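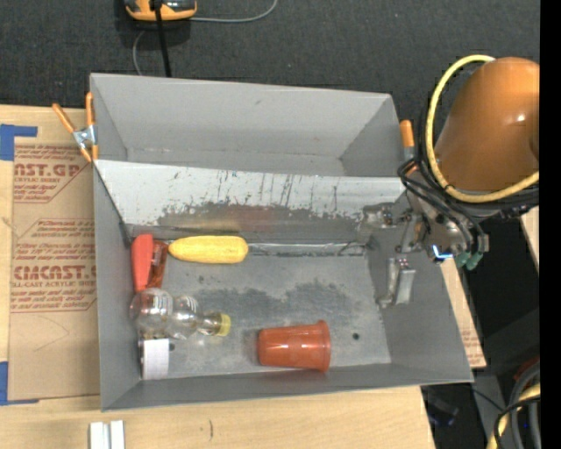 Kołodziej objected early on that a bin with a wall down its middle does not sort anything, and that people will use whichever side is easier to reach. We think she is largely right, and the claims made for divided bins deserve a harder look than they usually get.

**Figure 3.** Divided gray bin on a wooden tabletop. The narrower compartment is empty; the wider one holds a yellow corn cob, a clear bottle with a yellow cap, a reddish-orange cup and a few smaller items.

### 4.2 Does the divider help?

The Jimholm survey asked 800 households how they put small kitchen things away, and reported that a divided bin led to "better order." It never says what better order means. A bottle and a corn cob in one compartment (Figure 3) might count as a mess or as a perfectly good place for both, depending on who is looking for what. Wieczorek's later reading of the same answers found that most people named a bin tidy when they could see the bottom of it. By that standard a half-filled bin scores well with or without a divider.

Wear is sometimes offered as evidence of use. The divider in Figure 3 is scratched, and its lighter finish has rubbed away in a ragged band lower down. We would not read much into this. Scratches show that something touched the surface; they cannot tell us whether anyone was sorting at the time.

We therefore left surface wear out of the scoring and kept only the 15 questions on finding things again. The answers to those, given in Table 2, are weaker than the survey's summary suggests.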